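August 23, 2024

Laundry day again, and I'm writing this with my feet up because I've earned it. Well, half earned it. The sheets are still in the washer and I'm pretending I didn't hear it beep.

I slept badly. It was one of those nights when the air just sits on you, and around four I gave up and lay there planning the wash in my head, which is a sad thing for a grown woman to do on a Friday morning before the birds are up. Darks first, then towels, then the good blouse by hand, then sheets if there was any energy left. I even decided where everything was going to hang! By the time I got out of bed I felt like I'd done it all already and was a bit put out to find the hamper full.

The dryer has been dead for 25 days now. I know because I wrote it on the calendar the day it quit, in red, with a little frowny face. The repair man from Barnus came the first week, took the back off, made a noise through his teeth and said the part was on order. I have called twice since. The second time the girl on the phone asked for my ticket number (it's 3487, I know it better than my own phone number by now) and said it was "in process." I asked what that meant and she said it meant it was being processed. So there we are.

The funny thing is I've stopped minding so much. The first week I was furious and had damp jeans over every chair in the place, and the bathroom door wouldn't close for towels. Then I hauled the big drying rack out of the closet and set it up against the wall, and I've been slowly figuring it out. I'd only ever used it for sweaters. It took me a couple of tries to remember which way the legs go, and I pinched my thumb good and hard in one of the joints, the same thumb I burned on the muffin tin, so now it has a matching set.

What I've learned so far: shirts go on hangers if I can stand to get the hangers out, and they come out so much nicer. Socks by the toe. Jeans inside out, with the pockets pulled out like a cartoon of a broke person. Nothing doubled over if I can help it. Last week I doubled the beach towels because I was in a hurry, and the middles smelled like a pond by Sunday, and I had to do the whole lot over again with vinegar.

And I bought new detergent, the Malo one in the tall bottle, on sale. I don't love it. It smells like somebody else's house. I'll use it up, though, because I'm cheap, and then I'm going back to the powder.

Tiina called in the middle of the second load. She's coming to stay in September, the second week if she can get the days off, and she wants to know if she should bring her own pillow. I said of course not and then went and looked at the spare pillows and called her right back and said maybe bring your own pillow. We laughed so hard about it that Noto got up off the rug and left the room (he hates it when I'm on the phone, he thinks I'm talking to him and doing it badly). She told me a long story about her landlord and a parking space that I didn't completely follow. I folded dish towels the whole time with the phone jammed under my chin and now my neck has a crick in it.

While she talked I also did the black T-shirts. I have a thing about black T-shirts. They used to come out of the dryer gray and fuzzy, every one of them, with dog hair baked in, and I'd go at them with the lint roller until I was using up half a sheet per sleeve. Air drying is so much kinder to them. I gave them a good hard snap, smoothed down the collars with my hand, and put my favorite one up at the end of the rack where it could have some room to itself. It's the soft one I bought for Paavo's barbecue and then spilled mustard on before I'd even sat down. The mustard came out. I'm still proud of that.
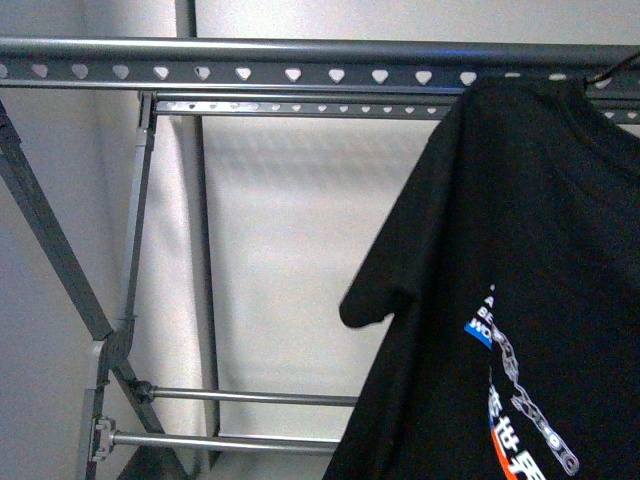 Paavo Ojala thinks I'm doing it all wrong, by the way. Shirts should hang upside down, from the hem, he told me when he came by to return my ladder, and pegged at the side seams so the marks land where they'll get tucked in. And they should be a good hand's width off the wall or the air can't get behind them. He's been drying his clothes that way for years and hasn't ironed a T-shirt since he can't remember when. I said, do people iron T-shirts? He looked at me like I'd said do people wash their feet.

But I moved the rack out a little after he left. Just a little. I'm not pegging anything by the hem, I think it looks like a row of people who've fallen down a well.

He stayed for coffee and ate three of the cardamom rolls I was saving, and told me the Pillai bakery is closing early all next week while they redo the floor, so if I want the seeded bread I have to get there before noon. I wrote it on my hand, and then I washed my hands. I think it was noon.

After he'd gone I did the good blouse in the sink. Cool water, a tiny squirt of shampoo, no wringing, rolled up in a towel like a jelly roll and leaned on. My mother did it that way and I can't do it without hearing her say "lean, don't twist." One of the cuff buttons is hanging by a thread, so that goes on the mending pile, which at this point is more of a mending heap. There's a pillowcase in there from before Christmas.

Supper was eggs, because everything else needed chopping. I had them with the last of the tomatoes and too much pepper and ate them standing up at the counter reading the grocery flyer. Peaches are down again. If I get some tomorrow I could try Tiina's cobbler before she comes, so I'm not finding out in front of her that I've written the recipe down wrong.

The washer just beeped at me again. All right, all right. I don't know where I'm going to put the sheets, probably over the doors, and Noto will have to sleep in the hall and complain about it. Must remember to call Barnus on Monday, and buy clothespins, and find out about the bread.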